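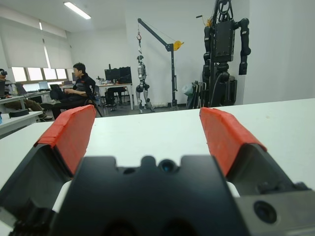 Oana Căpraru 回复:右爪闭合漂移我这边也遇到过,先别改 PID,把零点重新标一遍再看电流曲线。另外请确认固件是不是 Willa 分支。

工单 367 / 共享工坊 / 双臂台 / 状态:处理中
提交人:Ileana Bogdan

现象:右爪连续开合 200 次后,闭合位置比标定值多走 15 个编码器计数。左爪同样条件下无偏移。固件已确认为 Willa 分支,控制端为 Sostisar,未改过默认参数。

10:20 按建议重标零点。空载开合正常,夹持软包装件时偏移复现。报警码 29(位置超差),清除后可继续运行。

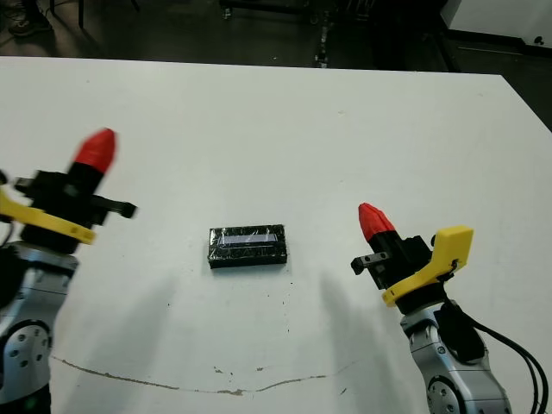

图 2:双臂台,桌面中央为透明膜包裹的黑色块状件。

11:05 检查线束。右臂电机插头锁扣到位,晃动线缆时读数无跳变,排除接触不良。将左右驱动板对调,偏移仍在右爪,排除驱动板。

11:40 断电,手动推动右爪连杆,行程末端有可感间隙。拆下联轴器,紧定螺钉未涂螺纹胶,轴上有一道浅划痕。 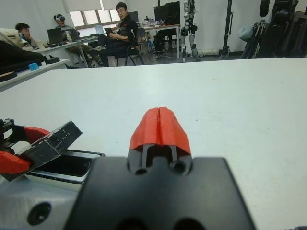 重新对正后上紧,涂中强度螺纹胶,静置到下午再通电。指尖垫未更换,避免一次引入两个变量。零点数据另存,文件名后缀 anghel,旧文件保留。

14:30 复测,先低速后常速,各跑 200 次。低速偏移为零,常速偏移两个计数,在允差内。报警码 29 未再出现。

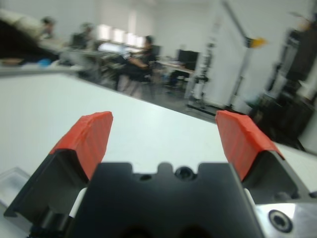 图 4:夹爪张开状态,指端缠红色胶带。

Oana Căpraru:两个计数可以接受。常速下的残余建议查一下加速度上限,Visura 的日志里能导出指令与反馈的差值,导出后贴到本单。

Ileana Bogdan:收到。左爪联轴器也一并拆检补胶,做完前本单不关闭。

遗留项:
- 左爪紧定螺钉检查
- 导出常速段差值曲线
- 标定说明补充螺纹胶一项

本网站使用 Cookie 以保存登录状态和显示偏好。继续浏览即表示同意。 接受 | 管理设置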